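Der Brunnen in Hokwood

Im Prospekt stand, das Wasser von Hokwood schmecke jedem nach dem, was ihm fehlt. Ich las das im Zug, zweimal, und beim zweiten Mal strich ich den Satz mit dem Kugelschreiber an, wie ich früher in der Redaktion die Sätze angestrichen habe, für die einer später geradestehen musste. Meine Schwester hatte mir den Prospekt geschickt. Auf der Rückseite stand in ihrer Schrift: Fahr hin, bevor du wieder alles besser weißt.

Ich wusste nichts besser. Ich hatte nur seit dem Frühjahr schlecht geschlafen, und meine Schwester hielt Schlaflosigkeit für einen Charakterfehler, den man mit Mineralien behandelt.

Der Bahnhof lag unten am Fluss, der Ort oben am Hang. Zwischen beiden verkehrte ein Kleinbus der Firma Prolleo, die auch das Kurhaus betrieb, den Andenkenladen und, wie ich später feststellte, die einzige Apotheke. Der Fahrer fragte, ob ich wegen des Brunnens käme. Ich sagte, wegen der Luft. Er nickte, als hätte er diese Ausrede schon öfter befördert.

Ich bekam Zimmer 17, im zweiten Stock, mit Blick auf den Hof und eine Reihe gestapelter Gartenstühle. Auf dem Nachttisch stand ein Glas, daneben eine Karte: Bitte leer zum Brunnen mitbringen. Das Glas hatte am Rand eine feine Scharte. Ich trug es trotzdem hinunter, in der Manteltasche, und kam mir vor wie jemand, der seine Zahnbürste zum Abendessen mitnimmt.

Der Brunnen war kleiner als auf dem Prospekt. Eine Röhre kam aus einer Mauer, darunter lag ein Becken mit rostigem Rand, darüber hatte man ein Dach gebaut, unter dem es nach nassem Laub roch. Davor stand eine Schlange. Ein älterer Herr mit Schal trank, schloss die Augen und sagte laut: »Kirschen.« Die Frau hinter ihm trank und sagte »Heu«, etwas leiser. Ein Kind sagte »Wasser« und wurde von seiner Mutter am Ärmel gezogen.

Ich hielt große Stücke auf das Kind.

Als ich an der Reihe war, trank ich das halbe Glas in kleinen Schlucken. Es schmeckte nach Eisen, ein wenig nach Ei, und hinten am Gaumen nach der Scharte im Glas, wenn so etwas möglich ist. Die Leute sahen mich an. Offenbar wurde etwas erwartet. »Eisen«, sagte ich, und die Frau, die Heu gesagt hatte, legte mir die Hand auf den Unterarm und flüsterte, das werde schon wieder.

Beim Abendessen saß ich mit ihr am Tisch. Sie kam, wie sie erzählte, seit ihrer Scheidung jeden Dezember hierher, und das Heu sei in all den Jahren dasselbe geblieben. Ihr Großvater habe einen Hof gehabt. Ich fragte, ob sie einmal mit verbundenen Augen getrunken habe, ein Glas aus dem Brunnen und eins aus der Leitung. Sie schnitt ihr Fleisch sehr klein.

»Warum sollte ich das tun?«, fragte sie.

»Um es zu wissen.«

»Aber ich weiß es doch«, sagte sie.

Dagegen ließ sich nichts vorbringen, jedenfalls nicht vor dem Kompott. Am Nebentisch sprach der Herr mit dem Schal über seine Kirschen, die inzwischen zu Sauerkirschen geworden waren, aus einem bestimmten Garten, in einem bestimmten Sommer. Ich habe lange genug mit Zeugen zu tun gehabt, um zu wissen, dass Erinnerungen beim Erzählen Fleisch ansetzen. Am Ende der Woche würde er den Baum beschreiben können, die Leiter und das Mädchen auf der Leiter.
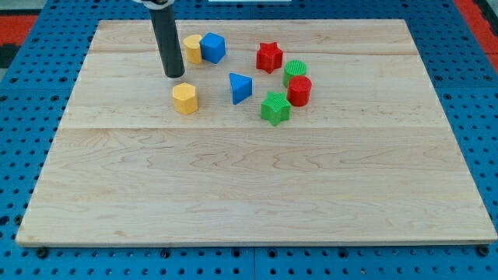 Nachts lag ich wach und hörte die Heizung. Gegen drei Uhr zog ich den Mantel über den Schlafanzug, nahm das Glas und ging die Hintertreppe hinunter. Ich wollte sehen, woher die Röhre kam. Das klingt entschlossener, als es war. Eigentlich wollte ich nur nicht länger die Decke ansehen, und die Röhre war das Einzige in Hokwood, über das ich eine Meinung hatte.

Hinter der Brunnenmauer führte ein Weg zu einem Schuppen. Die Tür war angelehnt. Innen brannte eine Lampe in einem Drahtkorb, und an der Wand brummte eine Pumpe mit einem Messingschild, auf dem Yeoman stand. Von der Pumpe ging eine Leitung in die Brunnenmauer. Eine zweite kam von der anderen Seite, vom Hang her, und endete in einem Stopfen. Der Stopfen war mit Farbe überstrichen, und die Farbe war nicht neu.

Ich stand davor und empfand, ich gebe es zu, eine tiefe Befriedigung. So muss sich der Herr mit dem Schal gefühlt haben, als ihm die Kirschen einfielen.

»Die Quelle ist seit über 40 Jahren trocken«, sagte jemand hinter mir. Es war der Fahrer des Kleinbusses. Er trug Pantoffeln und hielt einen Schraubenschlüssel in der Hand, allerdings so, wie andere Leute eine Zeitung halten. »Das hier kommt aus dem Ort. Dasselbe wie bei Ihnen im Bad.«

»Aber es schmeckt nach Eisen.«

»Die Rohre«, sagte er. »Im Bad sind sie neuer.«

Ich fragte, wer davon wisse. Er überlegte. Das Kurhaus natürlich. Der Laden. Der Arzt, der die Analysen aufhänge, obwohl auf denen eine Jahreszahl stehe, die man lesen könne, wenn man näher heranginge. Es gehe nur keiner näher heran. Einmal habe ein Gast geschrieben, an die Zeitschrift Rirnura, eine ganze Seite lang, mit Skizze der Leitungen. Die Zeitschrift habe den Brief gedruckt, und im Winter darauf seien 73 Leute mehr gekommen als im Jahr davor.

»Weshalb?«

»Keine Ahnung. Sie wollten es probieren.«

Ich glaubte ihm nicht. Die Zahl war mir zu genau und die Pointe zu bequem, und ein Mann, der nachts in Pantoffeln neben einer Pumpe steht, hat womöglich Gründe, einen Gast von einem Brief abzubringen. Das sagte ich ihm auch. Er zuckte mit den Schultern, zog an einer Mutter, die meiner Ansicht nach fest genug war, und bot mir an, die Lampe brennen zu lassen, falls ich mir Notizen machen wolle.

Ich machte mir keine. Ich hatte nichts zu schreiben dabei.

Auf dem Rückweg blieb ich am Becken stehen. Es war dunkel unter dem Dach, und ohne Zuschauer sah der Brunnen aus wie jedes andere Rohr in einer Wand. Ich hielt das Glas darunter, der Gründlichkeit halber. Wer eine Sache widerlegen will, muss sie unter gleichen Bedingungen wiederholen, und die Bedingungen waren diesmal sogar günstiger: Ich wusste Bescheid und hatte keinen, dem ich eine Antwort schuldete.

Ich trank. Eisen. Ein wenig Ei. Dann kam etwas, das ich nicht sofort unterbringen konnte, trocken und eine Spur süßlich, und ich behielt es im Mund, bis mir die Zähne wehtaten. Bleistift. Es schmeckte nach dem Ende eines Bleistifts, auf dem man lange gekaut hat, in einem Zimmer, in dem nebenan noch jemand wach ist und Geschirr wegräumt.

Ich goss den Rest aus. Die Erklärung lag auf der Hand: eine Dichtung, ein bisschen Graphit, vielleicht hatte der Fahrer eben erst das Gewinde geschmiert. Ich ging hinauf in mein Zimmer, ließ im Bad das Wasser laufen, bis es kalt war, füllte das Glas bis zur Scharte und trank auch davon. Es schmeckte nach gar nichts.

Geschlafen habe ich bis kurz vor zehn. Das lag an dem nächtlichen Spaziergang, jeder Arzt würde das bestätigen. Beim Frühstück fragte die Frau vom Vorabend, ob es bei mir immer noch Eisen sei, und ich sagte ja. Sie sah mich eine Weile an und schob mir die Butter herüber.

Am Nachmittag rief meine Schwester an. Ich erzählte ihr von der Pumpe, dem Stopfen und den alten Analysen, ausführlich, und sie ließ mich ausreden, was sonst nicht ihre Art ist. Dann wollte sie wissen, wann ich nach Hause käme. Ich sagte, ich hätte noch 2 Nächte gebucht und wolle vorher dem Arzt ein paar Fragen stellen.

»Und wonach hat es geschmeckt?«, fragte sie.

Im Hof stellte jemand die Gartenstühle um. Ich sagte, die Verbindung sei schlecht, und legte den Hörer neben das Glas.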